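Hanging a Framed Print So It Stays Level

I love this job, and it takes 14 minutes once you've done it a couple of times! Hold the frame against the wall, get someone to stand back and squint, then mark the top edge lightly in pencil. Now measure from the top of the frame down to the wire, pulled tight with one finger (this is the bit I always used to skip), and mark that distance below your line. Tap the nail in at a slight upward slant. Stick a felt dot on each bottom corner and the print will grip the wall beautifully. 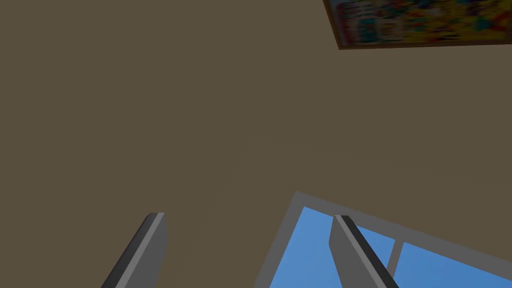

Can I use one nail for a wide frame?
Two are better, set 5 inches apart, and the wire should rest on both. Check with a level before you rub out the pencil.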